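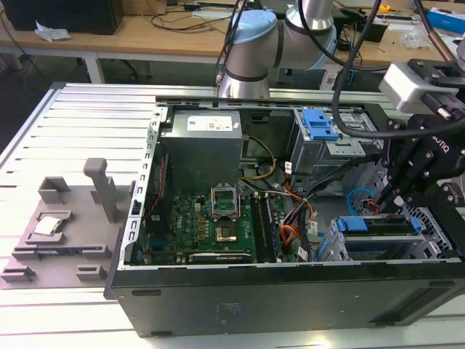 Gamix Forums > Desktop Repair > Old towers
Changing the processor in an old tower: how much to take out first?
Views: 2723

arne_r
Posts: 6
Good evening to all. I have received an old office tower from my sister-in-law, who works at Dhillon in Flesham, and I would like to give it a second life as a computer for my daughter's homework. The side panel is off, the case lies flat and the socket is open with nothing in it. I have bought a used processor that is on the supported list for this board.

My question is about the order of work. A colleague has told me that I must remove the memory, the drives and the power supply before I touch the socket. I find this too much. I have read that with the bracket up one can simply lower the processor in and close it again. Which is correct?

Excuse my English, I try to write clearly.
Arne Rathjen

platypus_pete
Posts: 448
Your English is fine, mate. Leave the power supply where it is. Unplug the tower at the wall, hold the power button in for a few seconds, touch bare metal on the chassis and get on with it. Pulling everything out of an old case just gives you more plugs to put back wrong.

Lay the tower on its side as you've got it, so the board is flat. Never do a socket with the case standing up.

mapleleaf_mo
I'll disagree a little with Pete. I wouldn't take the power supply out either, but I do like the cables out of the way. Those old cases have a harness running all over the board, and it is very easy to catch a sleeve on it while you are holding the chip. Ten minutes with a few twist ties before you start.
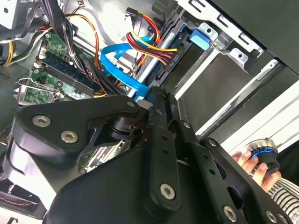
The one I would watch most is the blue data cable, if yours has one like mine. They are stiffer than they look and the plug on the older ones has no clip. You nudge it while doing something else, and then you spend your evening wondering why the computer doesn't see its drive.

platypus_pete
Twist ties, righto. I just fold the lot towards the drive cage and lean my hand on it.

mapleleaf_mo
And this is why you have 448 posts, Pete, half of them asking where your drive went.

arne_r
Thank you both. I have now tied the power wires together with a piece of soft cord. I did not unplug them, as I am not certain that I would recognize each place again.

Another question. When the bracket is up, how do I know which way the processor must be turned? And is it bad that the socket has been open for some days? I had only put a clean tea towel over the case.
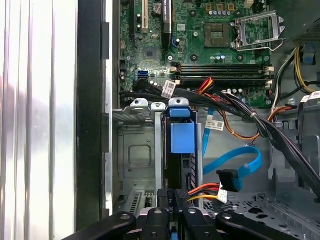

Page last changed: August, 6:10 pm

tinker_in_the_shed
Look for the small triangle on one corner of the chip and match it with the mark at the socket. Many chips also have little notches in the sides. If it doesn't sit down flat under its own weight it is turned the wrong way, so lift it and try again. Don't press.

A tea towel wouldn't be my choice. If your socket is the type with the fine gold contacts, one loop of cotton can hook on them and bend a few. Use the plastic cover if you have it, otherwise a bit of stiff card resting on the case edges, well above the board. Shine a torch across the contacts from a low angle. They should all lean the same way.

mapleleaf_mo
Agree on the tea towel. Don't agree on "under its own weight" as a test, though. I've had one look flat when it was a hair off. Check all four sides with your eye at board level before the bracket comes down.

arne_r
I have looked with the torch and could find nothing bent. The tea towel is back in the kitchen drawer.

My paste is from Skirura and cost $6.10 at the market. It has no date on the tube. Would you use it?

platypus_pete
Squeeze a bit onto some paper. If it comes out smooth, use it. If you get oil first and then crumbs, bin it.

tinker_in_the_shed
I'd buy fresh. A new tube costs less than the bus to the shop.

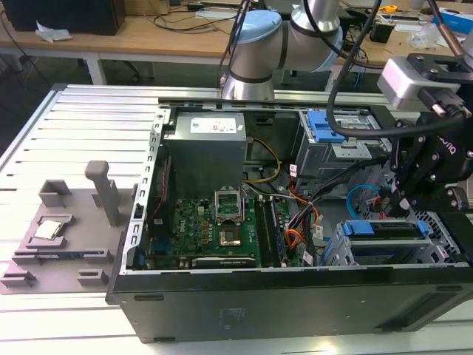 arne_r
I have prepared everything for tomorrow morning, when the light in the room is best. The memory stays in its slots, for on this point all of you seem to agree. What I was missing until now was a proper place for the processor itself, because I always put it back in its plastic shell and took it out again, and each time I was afraid for it. It is a much better habit to let the chip lie in a square pocket to the left of the tower, with the case open beside it and the bracket already standing up. Then the hand has only a short way to go and nothing to carry it over except the edge of the case. I have cut such a pocket from firm cardboard. Mo, would you put the triangle already in the right direction before lifting?

mapleleaf_mo
Yes, always. Turn the chip while it's in the pocket and you don't have to turn it in your fingers. And hold it by the edges.

platypus_pete
Cardboard's good. Don't forget to plug the cooler fan back in. I've done that twice.

arne_r
I have written "FAN" on the cardboard. I will report tomorrow after lunch.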